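Notes from the Spare Room

So the house on Naleck Street is quiet again, and I have finally stopped finding other people's socks behind the radiators. My sister's crew left after nearly a month with us, and the first thing I did (after a very long nap) was sit down and think about what makes a good guest room. I've been promising you all this piece since the fall, so thank you for waiting, and thank you to everyone who wrote in with their own horror stories. The one about the inflatable mattress and the cat is going on my fridge.

I grew up sleeping on sofas. Every holiday we drove to my grandparents' place in Etham, and the kids got whatever was left over once the adults had claimed the beds. I remember one winter on two armchairs pushed together, and every time I rolled over they drifted apart a little more until I was basically a bridge. I loved it, but I was eight. At my age I want a mattress, a door that closes and somewhere to put my glasses down.

That last one is my big hobbyhorse! People will spend 2000 dollars on a bed and then leave their guests to put a water glass on the carpet. You don't need anything fancy. A stool will do, or a sturdy box, or that little table you've been meaning to give away. It just has to be close enough to reach in the dark without knocking everything over, and big enough for a book, a phone and a drink.
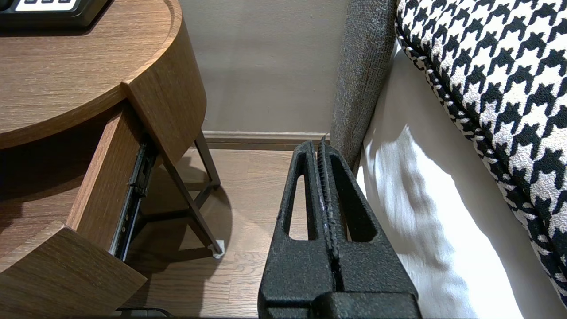 Etham, January

I'm writing the rest of this from my cousin's, where I get to be the guest for once, and wow, you learn a lot from the other side of the door. Last night I couldn't find the light switch. I patted my way along the wall for what felt like an hour and ended up going to bed by the glow of my phone. In the morning there it was, behind the robe hook. So that's going on my list for home: a lamp you can reach from the pillow, and a quick tour for anybody staying over, even if they've been before.

The other thing I noticed is blankets. My cousin leaves three on the chair, all different weights, and says nothing about it. You just take what you want. At home I'd been making up the bed with everything on it and then hearing people kick half of it off at two in the morning. I'm stealing the chair idea.

Alby Ormsby, who many of you will remember from the chutney swap, wrote to say that he puts the Wi-Fi password on a card inside the closet door. I like that a lot. Mine is written on an old seed packet in the kitchen drawer, and I have to go dig for it every single time.

A few of you asked about curtains. Mine are lined, they came with the house, and I'm afraid I have no wisdom at all. If you've found some that really keep out a streetlight, please write in and tell me where you got them, because the one outside our spare room could guide ships.

Next time I'll be back in my own kitchen and we'll get to breakfast for a crowd, including my aunt's baked oatmeal, which I have now talked her into sharing. She wants it known that the raisins are optional. Keep the letters coming, and if you're having people to stay this month, go and lie down on that bed yourself for ten minutes first.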